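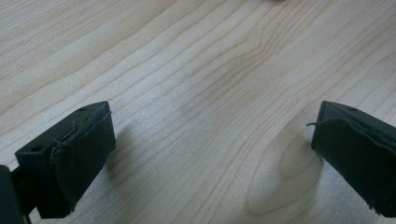
Foto: Ott Adomaitis

Greiferbeläge: ab wann tauschen?

ott_a
Moin zusammen, wir schreiben gerade die Wartungsregeln für unsere Handgreifer neu. Strittig ist der Punkt Beläge. Im Entwurf steht »bei sichtbarem Verschleiß wechseln«, und darunter versteht jeder etwas anderes. Am Foto sieht man es ganz gut: Kanten ausgefranst, an beiden Belägen steht ein Faden ab. Würdet ihr so noch weiterarbeiten?

kettenrad
Nein. Faden ab heißt bei uns Belag ab. Wir hatten bei Hindar einen Faden im Gelenk, danach war die Öffnungsweite falsch kalibriert und eine halbe Schicht Aufnahmen für die Tonne.

Bemodness
Sehe ich anders. Ausgefranste Kanten sind erst mal Optik. Entscheidend ist, ob die Greiffläche noch trägt und ob der Belag fest sitzt. Beim linken hebt sich unten die Ecke etwas, das würde mich mehr stören als der Faden.

kettenrad
Optik ist es nur, solange keine Kamera draufschaut. Fäden im Bild sind auch ein Fehler.

zorkis_fan
Wir zählen Griffe: Sichtprüfung alle 300, Wechsel spätestens bei 3000, und zwar immer paarweise. Dann muss keiner diskutieren.

Bemodness
3000 Griffe worauf? Auf glattem Holz passiert wenig, an Blechkanten ist der Belag viel früher durch. Eine feste Zahl ohne Material dahinter würde ich nicht in eine Regel schreiben.

zorkis_fan
Deshalb ja »spätestens«. Die Sichtprüfung kommt dazu.

ott_a
Paarweise übernehme ich, das fehlte bei uns. Faden abschneiden erlauben oder verbieten?

mladenović_k
Abschneiden ja, abreißen nie – sonst zieht man die Naht mit auf. Und ins Protokoll eintragen. Beim zweiten Mal am selben Belag wird gewechselt.

kettenrad
Damit könnte ich leben. Lose Ecke aber sofort raus, ohne Nachkleben.

ott_a
Gut, kommt so in den Entwurf. Die Griffzahl lasse ich offen, bis wir eigene Werte haben. Der Zähler am ältesten Greifer steht bei 1427, im November schaue ich wieder nach.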